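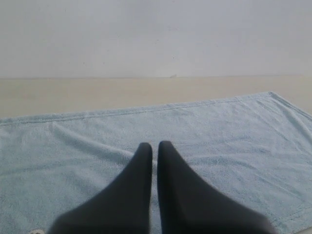
A reviewer at Velisero asked whether a towel that has been smoothed by hand once still counts as unfolded, and whether "flat" and "spread" could be merged into one label. They are kept separate. The definitions follow.

Lukeo Towels
Data card and README

Contents
Lukeo Towels covers terry-cloth towels laid on a table: spreading, smoothing, folding and stacking. The current release holds 1734 sequences. Other household linen (sheets, pillowcases, napkins) is out of scope and is kept in Urville.

State labels
flat: no fold or crease visible at normal viewing distance.
spread: single layer, with creases or low ripples remaining. A light blue towel with shallow diagonal folds in its surface is labeled spread.
half: one fold, hems within tolerance of each other.
quarter: two folds, second fold across the first.
bunched: layers cannot be separated by eye.
stacked: folded towel resting on another folded towel.

A sequence receives one label at its first frame and one at its last. Intermediate labels are optional and are missing from most of the older material.

Hem annotation
Mark the far hem first, left to right, then the near hem. If a hem leaves the view, end the line where it leaves and set open=1. Do not extend the line to a guessed corner. A towel lying at an angle to the table is annotated as it lies; no rotation is applied.

Creases are marked only when they cross more than half the towel. Pile texture is not a crease. Shading in the nap is the most common source of false marks, mainly on pale colors.

Files
states.csv: sequence id, first label, last label
hems.csv: sequence id, hem, points, open
creases.csv: sequence id, points
colors.csv: sequence id, plain color name

Color names are free text from the annotator. "Powder blue" and "light blue" have not been reconciled.

Known problems
Half and quarter are confused on small hand towels when the layers sit tightly together.
Creases.csv contains duplicate rows from the Yatsenko import. Drop exact duplicates before use.
Towel thickness was not recorded.

Changes
Version 2: bunched split off from spread.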